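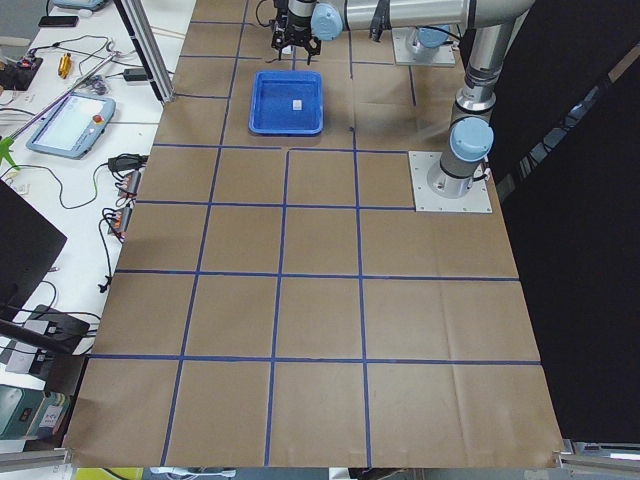
Zuletzt bearbeitet: Oktober, 20:15 Uhr

Kategorie: Werkstatt & Tisch

1/ Der große Tisch in Ponthorpe hat ein neues Kleid! Braunes Packpapier drüber, blaues Klebeband längs und quer, fertig ist das Raster. Ich freu mich da mehr drüber, als ich zugeben sollte.

2/ Papier kommt von der Rolle, 80 Gramm, 900 mm breit. Reicht in der Breite natürlich nicht, also zwei Bahnen nebeneinander. Von der Rolle (20 Meter) ist zum Glück noch ordentlich was übrig.

3/ Knicke kriegt man nie ganz raus. Ich hab's mit Streichen versucht, mit Ziehen, mit Fluchen — ein paar Falten sind geblieben. Vorne steht das Papier ein Stückchen über die Kante, das schneide ich erst, wenn es sich gesetzt hat.

4/ Blaues Tablett steht hinten im Raster, weißer Würfel drin. Auf dem Braun sieht man beides sofort, das hätte ich mit der grauen Matte von früher nie gehabt.

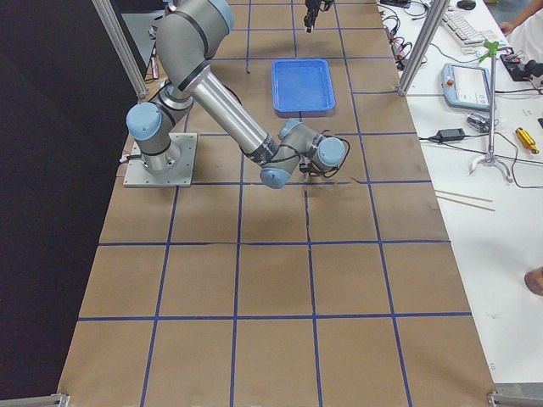 5/ Klebeband gerade ziehen ist echt eine Kunst für sich. Ich hab das Band von Heltar genommen, lässt sich super wieder abziehen, verzeiht aber nix beim Auflegen. Guckt euch die Streifen an, ein paar sind leicht wellig, und in der Mitte hat das Papier auch noch Knitter. Nächstes Mal spanne ich vorher eine Schnur!

6/ Wer fragt: angezeichnet hab ich nur am Rand, mit Bleistift und dem langen Lineal. Den Rest nach Auge. Ja, ich weiß 😅

7/ Bleibt jetzt erst mal so. Falls jemand einen Trick gegen die Falten kennt (Bügeln? ernsthaft?), gerne drunter schreiben.

Neueste Beiträge
— Cloltora-Lineal oder doch der Zollstock?
— Klebereste vom Tisch kriegen
— Schubladen ausmisten, Teil zwei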